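Journal > Summer > Entries

2 min read

20 August 2023

Up early to drive Ifeoma to the bus. She is going back to Tanner for the new term and had two bags and a box of books, which the driver made her pay extra for. Got home and did the laundry. Danjuma called about the roof and says the man from Surkden wants $335 to look at the flashing. I told him to wait. 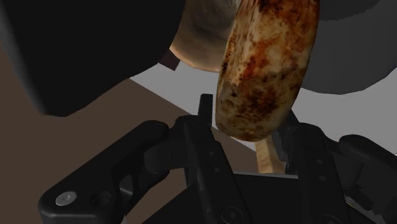

Walked to the library after lunch to return the Winel history. I only got as far as chapter 12. The chapters on the flood were good, but the rest is mostly land deeds. Renewed the other one until the end of the month.

Nkechi wrote. Her knee is better and she is off the cane. She has been putting this off since January, so I am glad she finally saw the doctor. She asked if I still have Dad's letters. I do, in the hall closet.
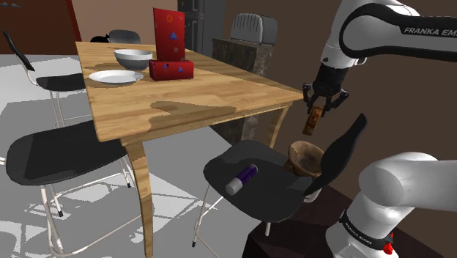 It rained from four until nearly six. I read on the porch and let the phone ring. Musa left a message about the choir, practice is moved to seven. Need stamps and a new washer for the bathroom tap. Bed by ten.

We use cookies to improve your visit. Accept | Manage settings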